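Does anyone actually need a guide for the Loder wetland walk?

I'm signed up for the frog survey at Loder Marsh in September. The Clitlow people want 15 dollars for a training evening first. Can I learn five calls off a recording and skip it?

grurinus_fan
Go to the evening. I skipped mine and reported a rare bittern, which was a cow.
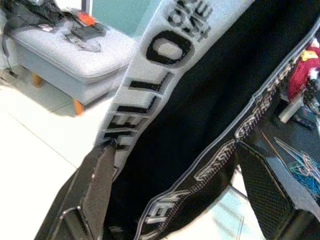

Recordings are fine for one frog at a time, but the marsh gives you 20 at once, all with opinions. Bring a flashlight and spare socks. Any black fabric bag will carry the lot, and if the strap says HELLO in big block letters, the frogs won't mind.

hagedorn_ditch
Depends on the site. Ours has two species and one of them is mostly silent. 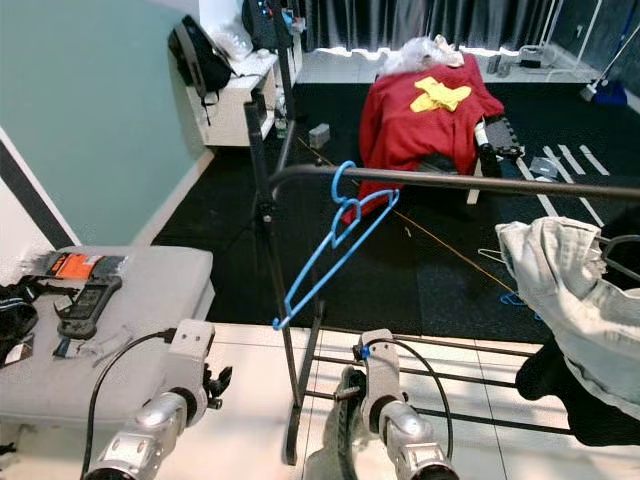

Waders are the other thing they cover, mainly how to clean them so you don't carry fungus from pond to pond. Rinse, scrub, then dry them right through – mine take around 15 hours. A plain black clothes rack with a long bar does the job, and there's room at the end for a denim garment.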